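Liste : bonnes-pratiques-collecte
Objet : Re: [règles] version 6, relecture avant novembre
De : Simin Shokri
Date : 24 juil. 2024

Bonjour à toutes et à tous,

Je réponds à Keisha dans le fil, son message mérite mieux qu'un « +1 » !

Keisha Kasprzak a écrit :
> J'ai relu la version 6 des règles Prerkotier. La partie sur le pliage à domicile me paraît trop légère. On y parle beaucoup du geste et très peu de la pièce : qui a donné son accord, ce qui traîne sur les étagères, ce qu'on lit sur les papiers. Chez Forham nous avons une fiche par logement, est-ce que ça intéresse quelqu'un ?
> Autre point : l'étiquette des pinces. 422 enregistrements du lot Hudthorpe n'ont pas de numéro de pince renseigné. On fait quoi ?

Oui pour la fiche, mille fois oui, envoie-la ! J'en rêve depuis le lot Schumacher (77 séquences mises de côté pour un accord qu'on n'a jamais retrouvé...). Je la mettrais en annexe B, avec une ligne par pièce et la signature de toutes les personnes du foyer.

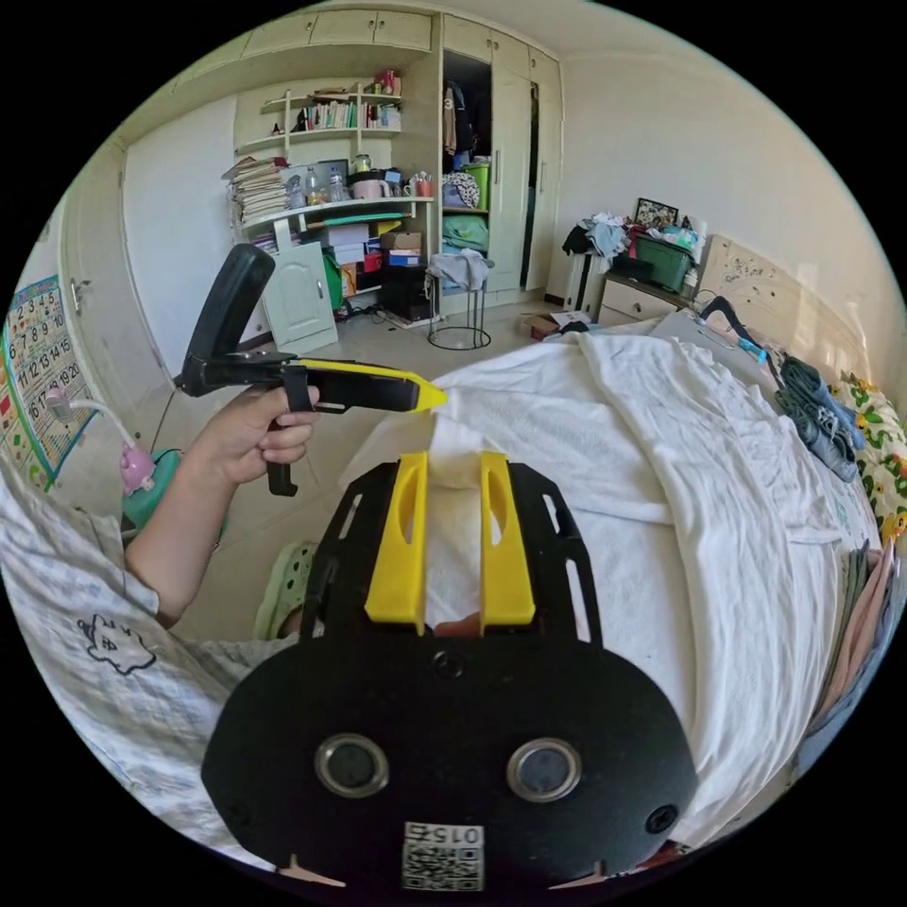 Pour la pièce elle-même, je propose qu'on n'impose surtout pas de ranger. Une chambre habitée, avec ses piles et ses recoins, c'est ce qui rend ces données si précieuses ! En revanche, courrier, ordonnances et écrans allumés sortent du champ avant de commencer, et l'opérateur le coche sur la fiche. Texte proposé pour le 4.2 : « Le logement est enregistré tel qu'il est vécu, hors documents nominatifs et écrans. »

Sur le geste, j'aimerais un paragraphe consacré au textile souple. La règle actuelle (« saisir l'objet par son centre ») vient des boîtes et ne veut pas dire grand-chose pour du linge. Je préférerais « choisir un point de prise et le garder jusqu'à la pose », en laissant libre le choix du point. 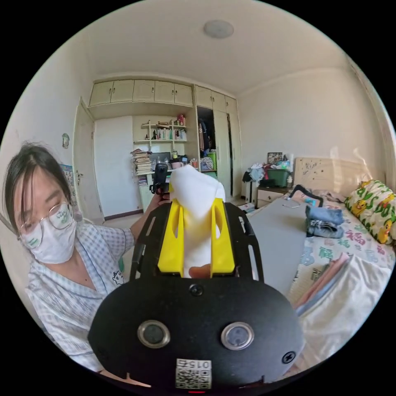
Prise d'un tissu blanc entre les deux doigts jaunes, au-dessus du lit.

Et pour les étiquettes : le numéro se relève au début de chaque série, sur la pince, jamais de mémoire. Pour les 422 enregistrements, je suis d'avis de les garder avec la mention « pince inconnue » ; ils restent utiles pour la partie vision. Sur les 724 du lot, ça fait beaucoup, mais les jeter me fendrait le cœur. 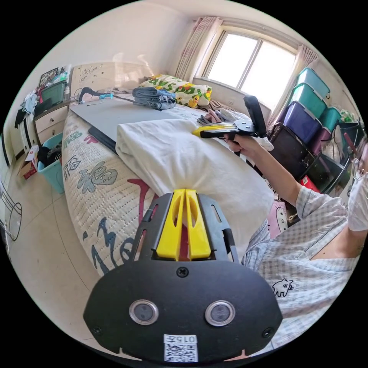
Faut-il un nouvel accord quand on revient dans le même logement ?
Un accord par visite, même si les personnes et la pièce sont les mêmes. La fiche peut être préremplie, la signature doit être neuve.

Keisha, si tu es partante, je rédige le 4.2 et tu prends l'annexe B. Les remarques des autres sont très bienvenues, directement dans le fil.

Bien à vous,
Simin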